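Holloway Wire Sorting: Data Card

Version 2, last changed 5th June
Maintained by Ottavio Dal Bello

What is in this set

Holloway is a set of short recordings of people sorting small wire bundles on a tabletop. A bundle is a few thin colored leads that end in a connector. Each recording starts with the bundles spread out and stops when the person doing the sorting says it is finished.

There are 484 recordings in this version. The first plan was for 500, but 16 were removed during review. Reasons for each removal are in removed.txt.

Where it was recorded

All of it was recorded in the Mendberg office during working hours. The room was left the way the staff use it, with laptops, chairs, shelving and plants in place. Colleagues walk through or stand nearby in many recordings. Faces are blurred in every released file.

The main work surface is the large round white table. Bundles lie straight on the tabletop, with no mat or tray under them. The potted plant belongs to the office and stays on the table. Light changes through the day and was not corrected.
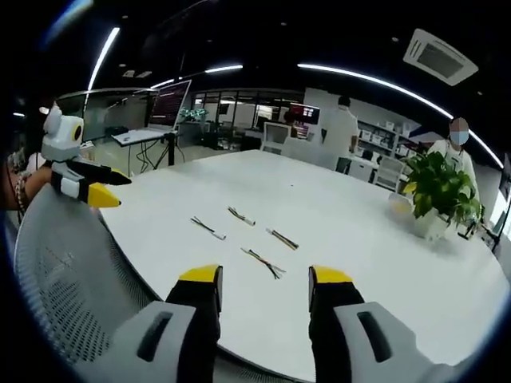

The bundles

The leads were bought as spares for the Cidlow sensor kit. Lead colors include red, green, black and brown, and most bundles mix several. Leads were not straightened between recordings, so the same bundle can look quite different from one file to the next. Two bundles may touch or cross at the start.

Labels

Each recording has one line in labels.csv:

file: name of the recording
start_layout: spread, paired or piled
colors: lead colors, in alphabetical order
result: done, partly done or stopped
note: free text, often blank

The colors field was filled in by eye. Brown and black are easy to mix up in the late afternoon files, so check those before relying on them.

Known problems

The piled layout is rare compared with the other two. Notes written before August use "plug" where later ones use "connector". They mean the same thing.

Related sets

Silteddale covers longer cables on a different table and uses the same label columns. The two can be joined on the file field. Silteddale has 2,000 recordings and is kept in its own folder.

Corrections

Send the file name and the corrected line to Ottavio. Fixes go into the next version, and old versions stay available.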